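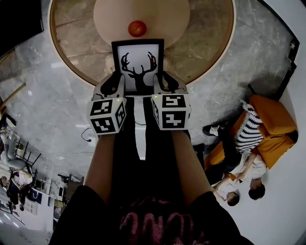

What should I write on the customs form when I send something I made to a buyer in another country?

Write what the thing is, what it's made of and what it's for, in words a stranger would understand, and put down the price the buyer paid for it. "Hand-carved maple spoon, for kitchen use" will do nicely. "Gift item" or "craft goods" or "misc." will get your parcel put to one side.

Tips for sending your workshop goods abroad
Nutasden Home & Workshop Pages

I have been sending little parcels out of my back room for a good many years now, mostly kitchen things and small shelves, and I still get a flutter in my stomach when one of them has to cross a border. It gets easier, I promise! The paperwork looks like it was made for people with container ships, and some of it was, but the part that applies to you and me fits on a kitchen table. What follows is everything I wish I'd had taped up over my workbench when my first overseas order came in (a bread board, going a very long way, and I think I spent more on stamps than I charged for the board).

Start with a notebook

Before you buy a single mailing box, get yourself a notebook with a stiff cover and give each thing you make its own page. Write down what it is, what every part is made of, the finished weight, the packed weight, the size of the box it goes in, and what you charge. If you use oil or wax or varnish, write down which one. All of these will be asked for sooner or later by somebody, and it is so much nicer to copy them out of a book than to be standing at the counter with a line behind you trying to remember whether the hinge was brass or only brass colored.

I give my parcels running numbers too. I didn't start at 1, I started at the number of the old receipt book I was using up, so the last one that went out was 3293, and that number goes on the invoice, on the inside of the box lid and in the notebook. When a buyer writes to say nothing has come, I can find the whole story with one finger.

Look up the code, then write it down where you'll find it

Goods that move from one country to another are sorted by a long number, and the first six digits mean the same thing nearly everywhere. It's called the tariff code or the harmonized code, depending on who's talking. Wooden kitchenware has one, wall shelves have another, a knitted cap has another again. You can look them up in your own country's tariff listing, and if two of them seem to fit, ring the customs help line and ask. They are usually kinder than you expect. Pencil the answer onto that item's page in the notebook and you'll never have to look it up again, or not until you change what it's made of.

Do change the code if you change the material. I moved a trivet from wood to cork one year and went on using the old number for months.

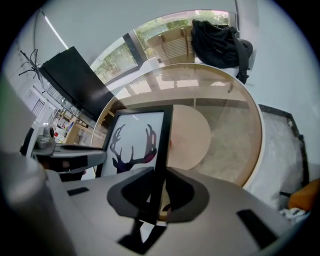 Issue 50

The invoice, even for one small thing

Every parcel with goods in it should carry an invoice, even if the buyer paid online and has a receipt already. Mine is one sheet. It has my name and address, the buyer's name and address with a phone number, the date, the description, the code, how many, the price of each, the currency, what I charged for shipping, and the country where the thing was made. That last one is the country where you made it, and it doesn't matter that the screws came from somewhere else, as a general thing, though if you are only putting a handle on something you bought in, do ask.

Print 3 copies. One goes inside the box, and two go in a clear pouch on the outside with the flap facing up. I use the Holell pouches, the ones with the wide sticky border, and I press them down with the back of a spoon all the way around. Tape over the flap as well if it's going to be a rainy week.

Please don't put a lower value to save your buyer a few dollars. I know they ask, and they ask so sweetly! But the value you declare is the value the carrier will pay you if the box goes missing, and customs officers can look at a web shop as well as anyone.

Marking it as a gift

If somebody paid you for it, it's merchandise, even when it's going to their niece for her birthday with a bow on it. Tick the box for merchandise or sale of goods. You can still tuck the card in.

Who pays the duty?

This is where friendships with customers go sour, so I like to have it settled before I so much as cut the wood. There are two ways of doing it. Either the buyer pays the duty and tax when the parcel arrives, or you pay it up front and fold it into your price. For a small workshop the first is simpler and I've mostly stayed with it, but then you have to say so, plainly, on the page where they order and again in the message you send when the parcel leaves. My wording goes like this, and you are welcome to it:

Your country may charge import duty or tax on this parcel, and the carrier may add a handling fee. These are not part of my price and I can't work them out for you ahead of time. Your local customs office can tell you what to expect.

Many countries let parcels under a certain value come in free of duty, and those limits move up and down, and sometimes vanish altogether. I last went through my own list on 9th March and had to cross out a good deal of it. Check before you promise anyone anything, and don't trust an old blog post (mine included).

Wood, seeds, feathers and other troublemakers

Plain finished wood will generally travel without fuss. Wood with bark on it often won't, and neither will dried flowers, seed heads, straw stuffing, feathers, shells or anything out of an animal unless you have the right papers. Some timbers need a permit, rosewood being the one most people have heard of. If you use offcuts and don't know what they are, keep them for the local fair.

Crates are their own little headache. If you build a crate or a pallet out of solid lumber for something heavy, most countries want that lumber heat treated and stamped by an approved firm. Plywood is usually let off. For a long time I didn't know that, and I once knocked together a lovely pine crate that never left the depot. These days the big pieces go in double-walled cardboard with plywood on the faces, and I buy the sheets ready cut from Janssen, who don't mind small orders.

Packing for a longer trip

An overseas parcel gets handled a lot more than one going across the state, so I go up a size in box and leave 5 centimeters of padding on every side (I work in centimeters for this, as the forms want them anyway). Crumpled brown paper, packed tight, does better for me than the airy stuff. Close the box, give it a shake next to your ear, and if anything shifts, open it up again.

Anything with oil on it should rest until it has stopped smelling. Then wrap it in plain tissue before it goes near plastic. Printed newspaper will leave its headlines on pale maple, and I have a spoon here that can prove it.

Take the old labels off if you're using a box twice. A scrap of barcode left from its last journey can send it right back where it came from.

Getting paid in someone else's money

I quote in dollars and let the buyer's card sort out the rest. If you'd like to quote in their currency, put a date on the quote and say how long it holds, a couple of weeks at most, as rates do wander. Look at what your payment service takes on a foreign card too. For one October craft market I did a big batch of overseas orders straight after, and the fees ate up the profit on every one of the small coasters. The coasters are now sold in sets.

Keeping your papers

Keep the invoice, the customs form and the tracking slip together, stapled, in the order they went out. Your tax office will tell you how many years you need to hang on to them. I use a concertina file from Stillura with a pocket for each month, and at the end of the year the whole thing goes up on the closet shelf with a rubber band around it.

If a parcel comes back

Open it before you get cross. Very often there's a sticker or a slip saying what was missing, a phone number as often as not, or a description that was too short. Fix that one thing, print a fresh form, don't reuse the old one, and tell your buyer the same day. Keep the return slip as well, as you may need it to show that the goods are your own coming home and that no duty is owed on them.

Next issue: hanging heavy shelves on plaster walls, and what to do about a sticking drawer.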